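So I finally sat down Tuesday night with the arm budget, and wow, it adds up fast! The Dobson quote came in at $535 for the gripper fingers alone. Baltix wants 200 up front just to hold a spot, and I haven't even priced a table yet.

My plan is to do everything in the simulator until July. Kakik lets me try 3 seats on the free plan (I only need 2), so I've been building little jobs in there, like this one with the green rod and the black posts, before I spend real money on parts. 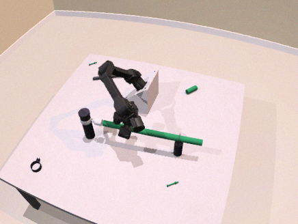

What I'm buying first

The fingers, then a decent power supply. Pornanton can wait till fall.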